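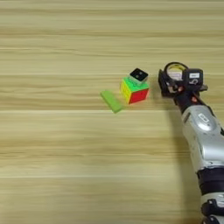 Notebook, October – wallpaper paste and lining trials, panel set 3

Carried on from the last entry. Purpose is to settle which paste goes on the stairwell job at the Kļaviņa house before the paper is ordered, and whether the lining can be left out on the half-landing. The client wants the large leaf print in a non-woven. Datside quote it per roll, not per drop, so offcuts matter.

Materials
Paste A: Itine ready-mixed, from the tub, no thinning.
Paste B: Rendadov powder, mixed to the heavy paper ratio on the packet, stood for 17 minutes, stirred again.
Paste C: Rendadov powder, same mix, with a tenth more water.
Boards: 12 plasterboard offcuts, skimmed, same batch as the stairwell repair. Four per paste. In each four, two sized and two left bare. One of each pair lined with 1,700 grade? No – checked the wrapper, it is 1,400. Corrected on the labels as well.

Method
Pasted the wall, not the paper, as per the roll instructions. Short nap roller, one pass up and one across. Paper hung within two minutes, smoothed from the centre with the plastic spatula, trimmed with a new blade every second board. Each board has one butt join down the middle. Boards stood upright against the rack, 296 mm clear of the radiator, which was off.

Results, morning after
A, sized: joins closed. No lift at the corners. Slight sheen along the join on one board where paste was wiped with a sponge that was too wet. Use the cloth next time.
A, bare: joins closed on the lined board. The unlined one has opened by the thickness of a card at the top third. Slide time was very short and the second length could not be moved once down.
B, sized: the best of the lot for slide. Joins closed, edges flat, no sheen.
B, bare: lined board fine. Unlined board has two dry patches near the bottom, found by tapping. Probably suction from the skim.
C, sized: acceptable, but the paper crept under its own weight and the pattern match is out by 2 mm at the foot. That would show on a drop the height of the stairwell.
C, bare: not worth repeating.

Lining
On the sized boards there was little difference in the joins with or without lining. The difference was in the raking light test. With the lamp held flat to the surface the filler line on the unlined boards read straight through the paler parts of the print. The half-landing has a side window, so the same thing would happen there every afternoon. Lining stays in, hung horizontally.

Colour
Held the dry boards next to the painted skirting sample. The green in the leaf is cooler on the lined boards. It is a small shift and only visible side by side, but if part of the stairwell were lined and part not, the change would fall on the turn. Another reason to line throughout.

Costs
Worked the quantities again from the site measurements. With the full pattern repeat, and lining throughout, paper, lining and paste B come to 1,712 including delivery. The earlier figure left out the soffit. Paste A would add to this, as the tubs do not go as far on skim.

Decision
Paste B, size everything, line everything. Size to be left overnight before the lining goes up, and the lining left a full day before the print.

To do
Ask Datside whether all rolls can come from one batch, and get the batch number in writing.
Repeat B on a curved board. The stairwell has a bullnose corner and none of the panels so far tell us how the non-woven behaves round it.
Try the seam roller on an offcut first – the print marks easily when damp.
Replace the blade stock. The last packet was blunt from the third snap onwards.
Peel test on the A and B boards after a week. Keep the C boards for practising removal.
Labels are on the back, pencil only. Pen bled through on panel set 2.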